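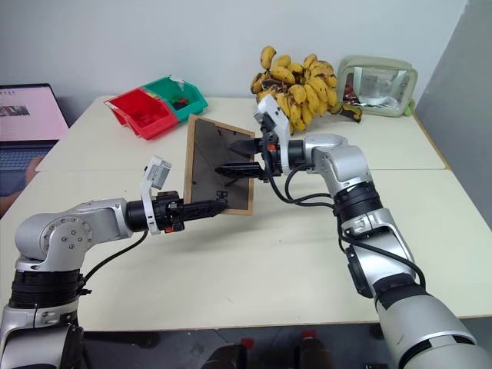 What do you need to put a photo into a frame with a fold-out stand? Very little: the frame, a print of the right size, a soft cloth, a clear bit of table and ten minutes when you aren't rushing.

Home | News | Frame Drive | Workshops | Contact

October is frame month at Panasiuk, and we are so pleased to have it back! If you missed it last year, the idea is lovely and simple. People bring in the photographs that have been sitting in envelopes and biscuit tins, we find each one a plain wooden frame, and by the end of the month they are standing on somebody's shelf where they can be looked at. Last year 307 pictures went home framed. This time we have stock for up to 1,000, thanks to a very generous clear-out at Grikmont, so please don't be shy about bringing the whole tin.

The frames are my favourite sort, with a slim light wood border and a dark backing board, and a stand that folds out behind. They suit nearly everything. Rebecca Sanna brought in her grandparents' wedding portrait, very brown and very serious, and it looked wonderful in one. So did a blurry snap of a dog on a beach, which Valdir Guerra swears is the best picture he has ever taken (it might be, you can feel the wind in it).

Now, the back of the frame, which is where most of the questions come from. Lay it face down on something soft and look for the small clips or tabs that hold the board. Turn or bend them gently with your thumb, all the way clear of the board, before you try to lift anything. If one is stiff, try the flat end of a teaspoon. The board should then come up easily, stand and all.
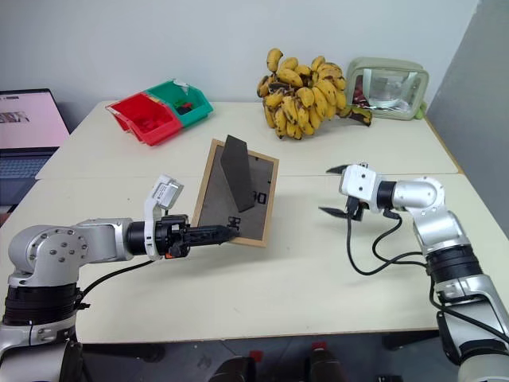
Before you put the print in, hold the board against it and decide which way up the picture will go. I have framed more portraits sideways than I care to admit, and you only find out when you stand the thing up and your aunt is lying down. The foot of the stand wants to point towards the bottom of the photo. Chang-ho Hong pencils a little arrow on the back of each board, and I've started doing the same.

Then clean the inside of the front. A dry cloth is fine for dust, and a slightly damp one will shift fingerprints, but let it dry completely before the photo goes anywhere near it. Handle the print by its edges. If it's a touch smaller than the opening, mount it on a sheet of plain card with two small corners of acid-free tape along the top, and let the bottom hang free so the paper can move a bit. 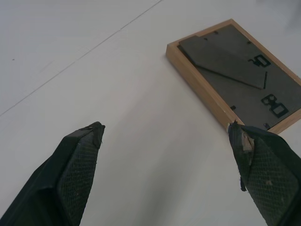

Old prints that have curled need a day or two under a heavy book first. Ju-won Moon uses the Vusano atlas, a monster of a thing, and it does the job beautifully. Please don't be tempted by an iron!

Sessions run from 2 pm to 5 pm all through the month, in the back room, and each one lasts 90 minutes if you want to stay and do several. Frames are free, one per photo. Dong-hyun Han is making the labels again, so have a think about names and dates for the back of your picture, even if it's only "Pever, summer, before the shed". Bring a pencil and any spare card you have lying about.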